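Pale gray worktop, marks that won't come off

Workshop & Hobby Rooms > Surfaces and Benches

erura_bench
Posted 9:14 am
I put a big pale gray top on my bench in October and it already has dull patches where I set parts down. Soap and water does nothing. It was sold under the Winada name, matte finish, 40 inches deep. What are people using on these?

tallowgate
Posted 9:40 am
Melamine sponge, barely damp, light pressure. Wipe with clean water after. I have the same top in white and do this once a month.

mudroom967
Posted 10:02 am
I would not use a melamine sponge on a matte top. It's a fine abrasive and it leaves shiny spots. I ruined a corner of mine that way. Use isopropyl on a cotton rag and test it underneath first.

tallowgate
Posted 10:11 am
Three years and no shiny spots here. You were pressing too hard.

mudroom967
Posted 10:25 am
Maybe. The instructions with mine said no abrasives, so I go with that.

urton_shed
Posted 11:37 am
Are they scratches or deposits? Run a fingernail across. If it catches, no cleaner will help. If it's smooth, it's probably metal rubbed off on the surface, and alcohol won't move that very well. A cream cleaner will.

erura_bench
Posted 12:20 pm
Smooth. Grayish streaks, mostly where I slide the vise around.

urton_shed
Posted 12:31 pm
Metal marks then. Cream cleaner, soft cloth, rinse twice. Put felt or rubber under the vise or bolt it down.

mudroom967
Posted 12:48 pm
Agree on bolting it down. Still don't like cream cleaner on matte.

jayawardena_fan
Posted 3:05 pm
I hung a cloth curtain behind my bench to keep grinding dust off it and the top stays a lot cleaner. Wash the curtain now and then or it just gives the dust back.

erura_bench
Posted 6:52 pm
Cream cleaner took most of it off. Vise gets bolted this week. Bench as of tonight:

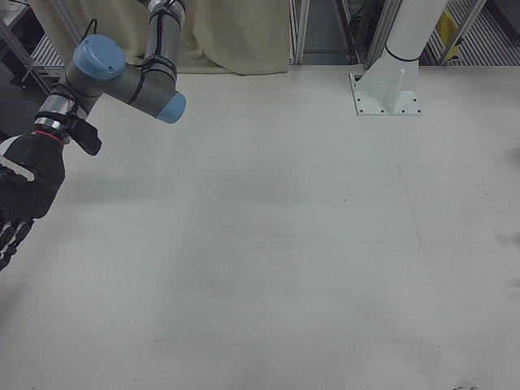
slowplane1031
Posted 7:30 pm
Do you need to seal the bolt holes when you fasten something to a top like that?

urton_shed
Posted 7:44 pm
Seal them if the core is wood or particleboard. A thin coat of varnish inside the hole is enough, and let it dry overnight before the bolts go in.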